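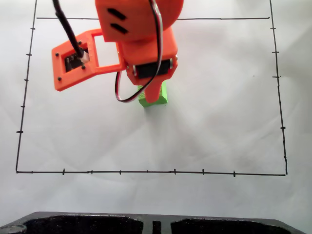

Marking out on paper: outlines, blocks and repeatable placement
Speaker notes, Oliwia Duda
Nenham workshop series, Apr 17, 2025

Slot is 30 minutes including questions. Handouts go round before I start. Wait for the door to close.

1. Opening

Say what the talk covers: plain white paper, a black marker, a straightedge, and small blocks placed by eye inside a drawn outline. Say what it leaves out: printed grids, machined fixtures, anything with a locating pin.

The question for the session is how much placement accuracy a hand-drawn rectangle gives, and when to stop improving it.

2. The sheet

Use one sheet where possible. Two sheets taped together leave a ridge at the joint, and a small block standing on the ridge leans. If the area has to be larger, buy larger paper.

Tape the corners, then the middle of each long side. Smooth outward from the center. Let the sheet sit overnight in the room where it will be used. At Trandale we skipped this in March and the paper had bowed by the morning, enough to tip a narrow block standing on end.

Matte paper only. Glossy stock throws the ceiling lights back and the outline disappears from some seats.

3. The line

Pause here - people always ask about the pen.

A marker line has a width, so a rectangle drawn with it has an inner edge and an outer edge. Choose one and write the choice down. Jarosław Szewczyk and I worked for a week with different assumptions and our records could not be compared. We now use the inner edge.

Draw lightly in pencil first and check the two diagonals. If they differ by more than the width of the marker line, rub out and redraw. Ink once. Going over a line a second time thickens it unevenly, mostly at the corners where the pen rests.

4. The block

Printed blocks are fine. Check three things on each one:

Base flatness. Stand it on glass and press each top corner. Any rocking, sand the base.
Edges. The first printed layer often spreads outward. Trim it, or the footprint is larger than the drawing says.
Color. It should stand out from both the paper and the ink. Green and blue are good on white. Pale yellow is poor.

A rough surface is acceptable on the sides. It matters on the base, where it changes how the block slides when nudged.

An upright block is a harder case than the same block lying flat. Smaller footprint, higher center of mass. Run the flat case first.

5. Recording position

Measure from two adjacent inner edges to the nearest corner of the base. Note the rotation separately. Do not measure to the top face: seen at an angle, the top appears shifted from the base, and the reading changes with the height of the observer.

Shadows are the other common error. A soft shadow at the foot of a block reads as part of the block when the light is low. Keyvan Nouri's suggestion was to measure with the main lamp on the same side every time. We adopted it.

Show the table from the handout, column two only. Column three has a typing error in the last row. Corrected copies are with Leokadia Michalski.

6. When to replace the sheet

Replace when the ink has smeared, when there is a crease inside the outline, or after 300 placements. The last figure is our house rule at Flernilis and has no theory behind it. Date the back of the old sheet and keep it flat.

Trace the new outline from the old one on a window or a light box. Do not redraw from the dimensions.

7. Questions

Likely ones:

Lamination? No. Glare, and blocks slide too easily.
Why not print the outline? You can. Check the printer's scaling with a ruler first.
Smallest block we have used? 12 mm across the base, lying flat only.

Spare sheets and markers are on the side table. Please cap the markers.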